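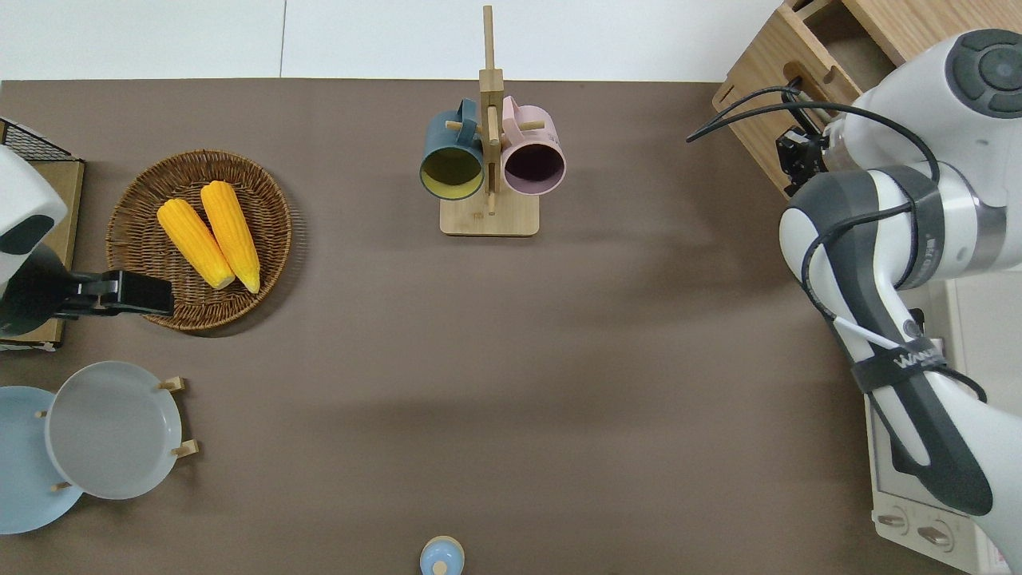 Mar 23, 2023. Starch paste, Melline batch 11. Slurry held at temperature for 19 min, stirred at 300 rpm. Viscosity low again, lumps at the wall. Shu-fen suspects the thermometer; swapped for the Suldale probe, no change.

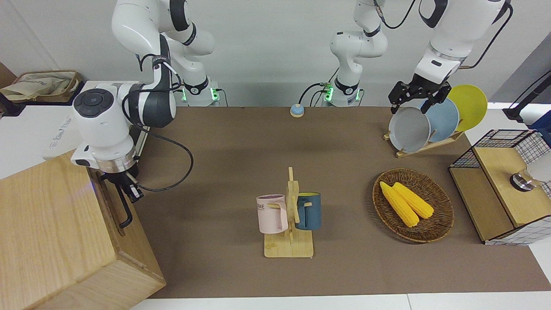 Paste for the paper hinges needs a slower ramp. Cheng-en to repeat with half the water. Drawdowns next, on a brown mat like the one covering most of the table, as white residue shows up well against that colour. Record film width at both ends.

Sample 503 kept back for Shirin. pH not taken.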